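# The Dark Room Problem

Everybody wants to live in the dark this year. I tried it for 17 days.
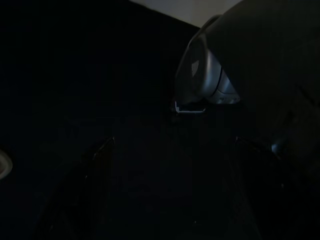 *Pale beige wall, a navy-black surface, very little light to see either by.*

2023-03-29

The showroom in Brodville keeps its blinds down until closing. You come in off a bright sidewalk and stand there blinking, and a voice from somewhere near the sofas tells you to take your time and let your eyes adjust. I have been in movie theaters that were easier to cross. I hit my shin on a bench before I'd seen my first paint chip.

The look goes by several names. Moody is the one on the tags. Cocooning is the one the sales staff use. What it comes down to is a near-black finish on every large surface, a bulb or two turned down as low as it will go, and maybe one stretch of wall left pale so that the rest has something to be darker than. It photographs well from across a room, I'm told, and it is supposed to help you sleep, think, talk and eat slower. I'd like to see the evidence for any of those. I asked for some in Brodville and got a brochure printed in gray ink on black paper.

My own living room is beige. It was beige when I moved in, the kind landlords buy in five-gallon buckets, and I never had strong feelings about it. A room that color doesn't ask for anything. You can find your keys in it. Still, I'd been hearing for months that it was the color of giving up, and I wanted to know whether the people saying so had a point or just had paint to sell.

So I went to Espinoza, the paint and hardware store in Murnotau, and bought a can of something between navy and black for a sideboard, a long shelf and the top of my work table. With the primer, the brushes, a dimmer switch and a lamp called the Uno, the total came to $456. That is a lot of money to see less. The lamp was most of it. It throws a small warm puddle straight down and is useless for anything more than a foot away, a quality the box describes as "intimate."

## What dark paint does

Let me be fair to the paint. It went on in 2 coats and covered well, and at noon with the curtains open the sideboard looked better than it ever has. Deep blue is a handsome color when there's light on it. The old wood underneath had water rings and a cigarette burn from some earlier owner, and all that disappeared.

The trouble starts when you follow the rest of the instructions. The look needs low light, and in low light a deep blue isn't blue. It isn't black, either, exactly. It just quits. The top of my work table turned into a flat patch with no grain and no edge, and anything dark I put on it was gone until I touched it. I lost a phone, a stapler and a pair of reading glasses in the first week, all of them within reach of my hand. Shiny things did a little better. The rim of a saucepan would show up as a thin curve of light with no pan attached.

That, I think, is what people like about it. In a dim room the only things you notice are the edges that catch a little glow, and almost anything looks expensive when all you can see of it is one bright line. My toaster has never looked so good. I had to feel around for the lever.

The catalogs say a dark surface "hides clutter." It does, in the sense that a closet does. I found a bowl of cereal on the shelf that I'm not going to describe.

And dust! I had read that dark furniture was forgiving. Whoever wrote that has never raised a blind on a sunny morning. Under the Uno my sideboard was spotless for days on end. In daylight it looked like somebody had sifted flour over it. I wiped it down, closed the blind again and could no longer tell whether I'd wiped it or not.

## The case for the wall

I left the walls alone. Part of that was laziness and part of it was my lease, and it ended up being the one decision I'd make again. A pale wall does an enormous amount of work in a dark room. It takes whatever small light there is and hands it back. At night I steered by it. I could tell where the big shapes were by the piece of beige they blocked, and once I knew that I stopped walking into the armchair.

The woman at the counter in Espinoza had tried to talk me into doing the walls too, and the ceiling while I was up there. She said a half-done room never commits. I've thought about that since, and I still don't know what a room is supposed to commit to. The showroom in Brodville had gone all the way, floor to ceiling, and I can't tell you a single thing that was in it apart from the bench.

There's a sensible version of all this buried in the silly one. Most homes I go into are lit like a dentist's office, one hard fixture in the middle of the ceiling and every corner blasted. Turning that off in the evening is a pleasure. So is having one dark piece in a light room, a cabinet or a door. You don't need a movement for it. You could get most of the way there with a table lamp from a yard sale and a quart of leftover paint.

What I don't buy is the claim that a person lives better for not being able to see. I didn't sleep more. I ate faster, if anything, to get it over with before I dropped something. Conversation did slow down when I had people over, mainly when somebody was trying to find their drink.

## What I kept

The sideboard stays. I sanded the work table back to bare wood, a job that took far longer than painting it had, and put the shelf in the hall where there's a window. The dimmer is still in, set a good bit higher than the leaflet recommends.

I put the Uno back in its box. Espinoza won't take it, the return window having closed while I was waiting to be persuaded. The showroom in Brodville has already mailed me a card for its October line. The card is beige.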